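Cell Technician, Bottle Refinishing Line (full time, day shift)

Kostard, Lolaseo workshop

Posted in: Maintenance and Repair
Hours: Monday through Friday, early start
Reports to: the shop lead
Openings: 2

Hello, and thank you for stopping to read this. We know most job ads get skimmed on a phone over lunch, so the short version goes first: we run one robot cell, we depend on it completely, and we need two more people to look after it. If you like small mechanical things, if you're the person in your family who gets handed the stuck drawer and the wobbly fan, and if you can write a clear note for whoever comes in after you, please keep going.

Who we are

Kostard takes in used insulated bottles from offices, gyms, campuses and a few hotel groups, strips and recoats the ones worth saving, and sends them back out. We started with hand work on a bench and we still do a good deal of hand work. The cell came later, when the volume got to be more than our wrists could take. On a normal week it handles about 1000 bottles, and on a bad week it handles a lot fewer, and the difference between those two weeks is nearly always how well the gripper was set up at the start of the shift. We want to have more of the good weeks, and that is the whole reason for this posting.

The shop is friendly and a little noisy. We eat lunch together when the schedule lets us. There is a radio and a long-running disagreement over it, which you will be invited to join.

What the cell does

One arm with a two-finger gripper picks a bottle from the intake tray, lifts it, shows it to the inspection lights, and then either sets it in the recoat rack or in the reject bin. A small camera rides at the wrist and records each hold, and those pictures are where a technician's day really begins. The arm itself gives us very little trouble. The fingers, the pads, the linkage pivots, the camera mount and the settings that tell the gripper how hard to close are where nearly all of the work is, and they want somebody patient. 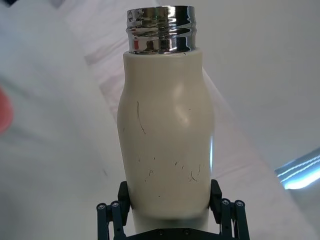

Gripper care is the biggest part of the job, so let us tell you properly what it involves. Each finger is a set of parallel bars with a contact pad near the top, and everything depends on those bars moving freely and on the two pads meeting the bottle evenly. You'll check the screws in the linkages and the base plate, look over the pads for wear and grit, clean them, swap them when they're due, and then run a test hold on a bottle from the practice box. We like practice bottles with some shape to them, such as the cream one with the bare chrome neck, which swells in the middle and narrows again toward the base. A straight tube will forgive a poor setup, and a bottle like that won't: close a little too high and the pads land on the swell, where they want to slide. You want them just below it, one on each side, with the bottle standing upright. It also has a long scratch and a patch of small scuffs right above where the pads sit, so you'll learn to compare marks in the pictures before and after a run. Old marks are the customer's business. New ones are ours, and we want to hear about them the same morning.

Your day, more or less

You'd come in at 7 a.m., an hour before the line starts. Walk around the cell, check the guard door and the stop button, and read the log from the day before. Then lock out the arm and do the gripper check. When that's finished, bring the cell up at slow speed, run the test holds, and look through the wrist pictures on the bench screen. If everything looks the way it should, sign the log and hand the cell over to the line.

After that your time is split. Part of it goes to faults as they come up: a dropped bottle, a pad that has started to peel, a camera that has worked itself slightly crooked, a cable that has found something to rub against. Part of it goes to planned jobs, which we keep on a board by the tool cabinet. We rebuild each gripper on a schedule, keeping one on the arm and one spare on the bench, and the rebuild is honestly a pleasant afternoon's work once you've got the parts laid out.

Then there is changeover. We store 22 bottle recipes in the controller at present, each with its own grip height, opening width and closing force. When a new shape arrives, you'll help write the recipe for it, which means a good many slow test holds and a good many small adjustments. Polished metal necks deserve a mention here. They act like little mirrors and throw the room back at the camera, so the exposure and the inspection lights often need some fiddling before the pictures are any use. People who enjoy fiddling tend to do well with us.

What we hope you bring

A couple of years of hands-on repair work of almost any kind. Bicycles, sewing machines, vending machines, farm equipment, copiers and printers have all turned out to be good training for what we do.

Comfort with hand tools, small fasteners and a torque driver, and the good sense to stop when a screw doesn't feel right.

Steady habits around lockout. We will train you on our procedure from the beginning, and we will expect you to follow it every single time, including when the line is waiting and people are looking at you.

Writing that other people can follow. "Left pad replaced, right pad fine, closing force unchanged" is a beautiful log entry.

The ability to stand for much of the shift and lift a full tray of bottles. If that is difficult for you, tell us, and we'll talk through how the work could be arranged.

Nice to have, and please don't let it stop you

Time spent with any robot arm, at work or at school. Some experience with machine cameras or lighting. Basic electrical troubleshooting with a meter. We use the Iltell controller software for recipes and fault logs, and we don't expect anybody to arrive knowing it. You'll have a training login in your first week and plenty of time to poke around where you can't break anything.

Training and pay

For your first month you'll be paired with an experienced technician, and you won't be left alone with the cell until you both feel ready. Some new people want more time than that, and they get it. Pay is hourly and depends on experience. We'll give you the range in our first phone call, before you've spent an evening on paperwork. Health coverage and paid time off begin with your first full month, boots and safety glasses are on us, and overtime is offered and never assumed.

The second opening

Both positions are based at Lolaseo, but one of them includes a regular visit to our smaller intake room in the Nic Aodha building, where bottles are sorted before they come over to us. There is no robot there. You'd be checking the trays and the label printer, and talking with the sorters about which shapes are on their way. It's a nice change of air and a good way to find out what's coming before it lands in your cell. Let us know if you'd prefer that one, or if you'd rather stay put.

How to apply

Send us a resume if you have one, or a plain letter if you don't. Along with it, please tell us about something you fixed: what was wrong, what you tried first, and what you did when the first thing didn't work. A page is plenty. Use the form at the bottom of the Kostard jobs page, or drop an envelope at the front desk at Lolaseo.

We read everything as it comes in and hope to have both people started by October. If we think there might be a fit, we'll call you and then invite you in for a paid half day. You'll take a spare gripper apart on the bench, put it back together with one of us beside you, and have lunch. Bring your questions, and any tools you're fond of.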